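February, workshop notebook, started 7.40 am

Hide glue trials cont'd. Kettle on low, water jacket sitting at 60ish, thermometer still sticky so going by the old one off Cillian's bench.

Batch 3 (Godoy pearl glue), soaked overnight, 10 parts glue to 18 water by weight. Gelled fine, no grit. Smell ok. Batch 2 binned, left the lid off and it skinned over, my fault.

Main job is still the 1940 sideboard from Skiston. Back rail joints all let go, old glue gone to powder, scraped most of it out with the bent chisel. Left a bit in the mortices on the far end where I couldn't get in without touching the veneer. Warm water and a toothbrush tomorrow. Don't soak it!! The ply back is already lifting on one corner.

Colour match on the new rail: first go too red. Second go, less of the Mullitz walnut, one more pass of weak tea under it. Closer. Dried greener than it looked wet, so wait till morning before judging. Zulema reckons the shellac will pull it back warm. Probably right, she was last time.

Clamp test, offcuts only:
- batch 3, 500 g scale weight, no creep at 2 hrs
- same with 87 g of water extra by mistake, creep straight away, useless
- bottled stuff from Davell, open time longer but goes rubbery at the edge. Not for this.

Shop heater tripped again mid-morning, glue chilled on the second joint before I got the clamp across. Took it apart, scraped, redid. Preheat the parts next time, on the rack over the heater not on the bench. Write that on the wall.

Hinges for the left door: one orignal, one replacement from the eighties, screws don't line up. Plug and redrill. Cillian has a box of slotted brass no. 6s somewhere, ask.

Finish question came up at lunch. Small painted pieces want waterborne, harder wearing and doesn't yellow over white. Wouldn't put shellac on anything kids are going to wipe down with a wet cloth. 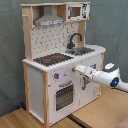
Play kitchen, light wood posts with white side panel.

Back to sideboard. Drawer runners worn hollow on the right, flip them if there's enough meat. Measured one, there is. Second one has a knot right where the screw wants to go.

To order: pearl glue, 180 and 240 paper, cotton rags, new thermometer.

4.15 clamps on rail, leave overnight. Kettle OFF, checked. Zulema has the key for the moring.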